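Curtains, shelves and the corner that ate my September

1 Sep 2020

Print this post | E-mail this to a friend

So I finally got going on the work room!! If you've been reading for a while you know I've been whining about the storage corner since spring, and this weekend I ran out of excuses (and out of places to put the label paper).

The whole room is shared, so I can't just do whatever I like in there. We had 3 rules going in: nothing drilled into the walls, nothing that blocks the desks, and nothing ugly. The last one was mine. I'd been looking at a big closed cupboard from Ulinetti, all smooth doors and soft hinges, and then I saw the price with delivery and closed the tab very fast. My whole budget was 1185 and that had to cover a chair too.

What I went with is plain metal shelving, the tube kind, because you can move the shelves up and down without swearing at it. Okay, I swore a little. One crossbar went in upside down and I didn't notice until the very end -- so half of it came apart again and I ate a sandwich on the floor and thought about my life.

The curtain was the fun part. The white cabinet next to the shelves had an open front and you could see every single cable and box in it from the door. I wanted a door for it and then I thought, why not fabric? I had a length of pale pink left over, kind of going toward lilac, and it took me one evening with the machine at my kitchen table. The hem is not straight. I've decided I don't care. It hangs in nice soft folds and the pink is so much friendlier than all that white and gray. 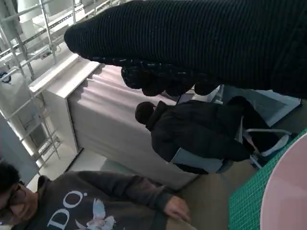

Nanami Mizuno wrote to me that fabric fronts are great right up until they start collecting dust, and that I should put it on a tension rod so it comes off for washing in two minutes. She also thinks I should have gone darker, and she may be right about that, ask me again after a winter of coffee.

Anyway, the rod is on the list now. So are bins for the shelves, because things are still sitting up there any old way. I measured and I can fit up to 16 of the small Brinard ones if I give up the bottom shelf, but I don't really want to give up the bottom shelf -- that's where the paper goes. Does anyone know if the Droten ones stack? I can't find the height listed anywhere.

Next time: cables. Pray for me.

We use cookies to make this site work better. By continuing to read you agree to our cookie policy. OK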